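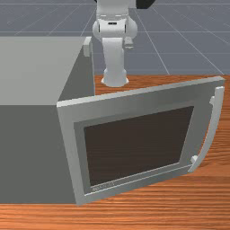 Brukonar 45 countertop oven: eight months in a very small kitchen

I have wanted to write this one up since February, when the Brukonar arrived, but I made myself wait until I'd cooked in it through a cold spell, a hot summer and one visit from my in-laws. Anyone can love a new oven for a fortnight.

Some background for those who don't read this site regularly. Our flat has a galley kitchen with a built-in oven that came with the place and takes so long to warm up that I used to put it on before I went shopping. It is huge and wasteful and the bottom element has a mind of its own. There are two of us. Most nights we want a tray of vegetables, a couple of pieces of fish, maybe a small loaf at the weekend. So for a long time I'd been looking at countertop ovens and talking myself out of them, mostly on grounds of space.

What changed my mind was borrowing my sister's old Gritum for a month while she was having her floors done. It was a rattly little thing with a door that dropped open like a drawbridge, and I still cried a bit (inwardly) when I gave it back.

What I bought

The Brukonar 45, in the plain version without the rotisserie. I paid 649 euros including delivery, a good deal more than I'd meant to spend. The Gritum equivalent would have saved me enough for a nice set of pans, and the Odum, which everyone on the forums recommends, sat somewhere in between. I went for the Brukonar on the strength of the door and the shelf runners, both of which I'd been able to try in a shop in the Sauerland while we were on a walking holiday. Yes, I spent a wet afternoon of my holiday opening and closing oven doors. It was a very good afternoon!

Size and fit

Measure, then measure again with the door open. The 45 in the name is the width in centimetres, but you need clearance at both sides and above, and the plug sticks out further at the back than you'd think. Ours ended up at the end of the worktop where the bread bin used to be. The bread bin now lives on top of the fridge and I have made my peace with it.

It's heavy. I could lift it out of the box by myself but I wouldn't want to carry it up a flight of stairs. The feet are rubber and grip well, so well that if you need to shift it for cleaning you have to lift it properly, because pushing does nothing at all.

Baking

Oh, the baking. This is where I fell for it. The heat is wonderfully even, much more so than in the big oven, and it's up to temperature in 9 minutes for bread. I do a small sourdough most Saturdays and the crust has come on enormously. My trick, if you can call it that, is to bake it in an old enamel casserole with the lid on for the first half. The casserole only just goes in. If yours has a tall knob on the lid, check before you've got a proved loaf waiting (I had to unscrew mine with a butter knife, dough sagging beside me).

Biscuits come out evenly coloured from front to back. Sponges rise flat. Scones are terrific. The one thing I can't get right is meringue, as the lowest setting is still a touch too warm and they go the colour of weak tea. They taste fine, but if you're a serious pavlova person I'd look at the Odum, which goes lower.

The tray it comes with holds four generous scones or six mean ones. I bought a second tray and I'd suggest doing the same.

Roasting and everyday cooking

Chicken thighs, brilliant. A whole small chicken, also brilliant, though it spits, and with the roof being so close you'll be wiping it down afterwards. Potatoes want more room than you'd give them in a big oven, so do fewer and do them well. When my in-laws came I ran both ovens, with the meat in the old one and everything that mattered in the Brukonar, and it coped beautifully with two shelves going at once. I swapped them over halfway through and I think that was probably unnecessary.

Fish is lovely in it. Frozen chips are better than they have any right to be. I've also been drying apple rings overnight on the warming setting with the door wedged open a crack using a wooden spoon, a thing the manual says firmly not to do, so you didn't hear it from me.

Toast: no. It will make toast, slowly, on one side. Keep your toaster.

The controls

Three dials and one button. Temperature, function, timer, light. I adore this. I've used ovens where you have to set the clock before they'll consent to switch on, and after a power cut last month the Brukonar simply carried on being an oven. The markings on the temperature dial are a bit small for my eyes in the evening, and I've put a dab of nail varnish at 180 and another at 220.

The timer is mechanical and goes ping. It ticks as well, quite loudly. I find it companionable. My other half describes it differently.

Cleaning

Good, with one grumble. The door lifts off its hinges for washing and goes back on without swearing, the crumb tray slides out from the front and the racks are happy in the dishwasher. The grumble is the inner glass, which has a narrow gap along its bottom edge that collects grease, and the only thing I've found that gets in there is a bit of cloth wrapped round a kebab skewer. I do it once a month or so. If you roast a lot of meat you'll be doing it more often.

The outside gets warm on the sides and very warm on top. Don't keep your tea towels up there. The finish has held up well with nothing but a damp cloth and a drop of washing-up liquid.

Running it

I don't have one of those plug-in meters, so I can't give you proper numbers, but our bill has gone the right way compared with the same months last year, and we haven't cut down on cooking. If anything there's been more cake. The kitchen also stays far cooler in summer, and in July that alone made me want to hug it.

What's gone wrong

The bulb went in month 4. It's a standard small oven bulb and took a minute to change once I'd found the little cover, which is at the back on the left and not where the drawing in the booklet puts it. One of the shelf runners worked itself slightly loose and I tightened it with an ordinary screwdriver. Otherwise nothing.

Would I buy it again?

Yes, and I'd have bought it sooner. If there are four or more of you, or you bake in big tins, it'll feel cramped, and I'd hang on to your full-size oven. For one or two people who cook most days it's a joy, and I use it so much that the big oven has become the place where we keep the roasting tins. If money is tighter, get the Gritum. It's noisier and the door is horrid, but it cooks well and I was fond of it.

I'm going to try a Christmas cake in it next month and will add a note underneath when I've cut into it. If anybody has cracked meringues in one of these, please do leave a comment, I have a lot of egg whites in the freezer.

Posted October 19, 2022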